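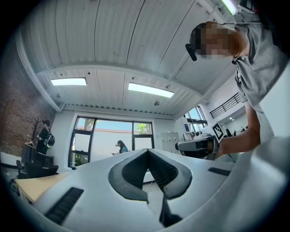
Le bruit dans les salles de travail partagées, c'est le sujet qu'on a choisi avec Balthasar Ortner pour le projet du semestre. Au départ on voulait mesurer toute l'école, trop long, donc seulement les salles avec des bureaux. Question de base : est-ce que les gens arrivent à se concentrer quand ça parle derrière eux ? Beaucoup disent que oui, moins quand on leur fait remplir le test. Et puis il y a ceux qui gardent un petit appareil noir près de l'oreille, tenu par une fine bande, penchés sur leur travail. Pas prévu dans le questionnaire, on a du rajouter une ligne « porte quelque chose à l'oreille ou à côté ».

Méthode
Questionnaire papier, 159 réponses récupérées, dont 5 inutilisables (pages manquantes). Relevés au sonomètre Kutel, prêté par le labo, toujours posé au même endroit, 15 minutes par relevé. Test de lecture : un texte, puis un résumé à écrire. Kilian Gisler a corrigé les résumés sans savoir dans quelle salle ils avaient été faits.

Résultats
Salle Pichler : la plus calme, sauf vers midi. Salle Muston : conversations presque tout le temps, ventilation qui ronfle en plus. Résumés nettement moins bons côté Muston, surtout la fin du texte. Les gens se souviennent du début et après plus grand chose. Le bruit continu gêne moins que les voix, plus de 10 personnes l'ont écrit d'elles-mêmes en marge.

Limites
Pas le même public dans les deux salles. Relevés faits en août pour une partie, donc école à moitié vide, à refaire. Le texte était peut-être trop facile.

Suite
Essayer des panneaux mobiles à Muston, modèle Kanthorpe si le budget passe, puis reprendre les mesures avec le même protocole. Tableaux complets en annexe, les moyennes par salle sont à la deuxieme page.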